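Hanging Bags and Coats on a Freestanding Rack

Print this page | E-mail this page

Household Advice Sheet, Bendance Tenants' Information Service

A freestanding coat rack suits rooms where fixings are not permitted in the walls, and it will hold a day's bags and outerwear if it is loaded with some care.

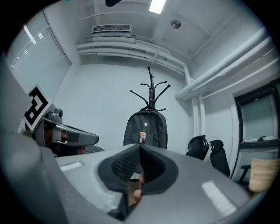

One tenant at the Skukosano building wrote to the Service that her rack had gone over twice in a single winter, both times with a school bag on the highest arm and nothing opposite it. The Service receives similar letters each March, when heavier coats come back into use, and offers the following guidance.

Placing the rack

Stand the rack on a level floor, clear of the door swing. A thick rug will allow the base to rock. Where there is a window with blinds nearby, leave enough room to reach the cord without leaning across the arms. Racks should not be placed within reach of a heater.

Hanging a backpack

Use the top handle loop and not a shoulder strap. A bag hung by one strap turns sideways, pulls at the stitching and takes up the space of two coats. Choose a lower hook wherever there is one. The weight then sits nearer the base, and children can take the bag down without pulling the rack towards them.

Remove drink bottles and laptops before hanging. A bag of 4000 grams is suitable for most household racks if it is balanced by a coat on the far side. For anything heavier, a bench or a low shelf is preferred. Close all zippers, including those on front pockets. Cards and badges attached to a pocket should be checked from time to time, as clips loosen with rubbing.

Coats and umbrellas

Hang coats by the sewn loop at the collar. Knobbed ends are kinder to fabric than bare metal hooks, but a heavy wool coat left by the collar for the whole season will still lose its shape and is better on a hanger in a wardrobe. Wet umbrellas belong in a stand or a bucket.

Care of the rack

Dust the arms and the central pole monthly with a dry cloth. Dark finishes show fingermarks and may be wiped with a little dish soap in warm water, then dried at once. Tighten any screw fittings twice a year. If an arm continues to turn after tightening, do not use it until the fitting has been replaced.

Tenants of the Goossens and Skukosano buildings may borrow a hex key set from the front office during business hours. Ask for Advice Sheet 397 if a large-print copy is required.

Sheet last revised 12 December 2018

Print this page | E-mail this page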